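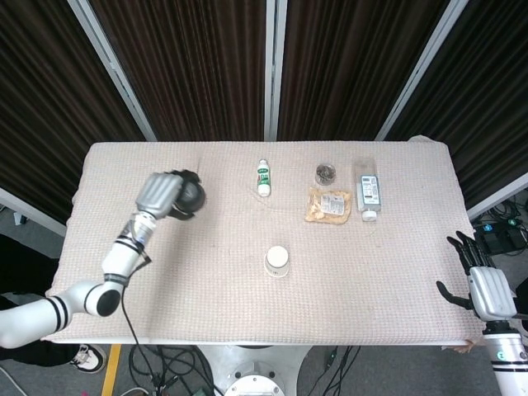

Rathnayake, Course Instructor
Posted 07/03/2020

Food Packaging and Labels, Handout 4: Reading a Nutrition Panel

Read this before the Lukstead session. The reading on date marks is separate and will be handed out in August.

Serving size
Every figure on the panel refers to one serving unless the panel says otherwise. Check the serving size first, then the number of servings in the package. A bottle that looks like a single drink may be labeled as two servings.

Worked problem
A snack bag lists 200 calories per serving and holds 4 servings. The whole bag is 800 calories. If the panel also gives a total for the package and that total is 839, the difference may come from rounding or from a partial serving. Write down both figures and state which one you used.

Ingredients
Ingredients are listed by weight, largest first. Sugar can appear under several names, so read the full list. Allergens may be set in bold or given in a separate line after the list.

Homework
Choose two packaged foods from your kitchen, one liquid and one dry. Copy the serving size, calories, sodium and added sugar for each. Work out the totals for the full package and show your steps. Plinddale students hand in on paper; Levadgate students use the class folder.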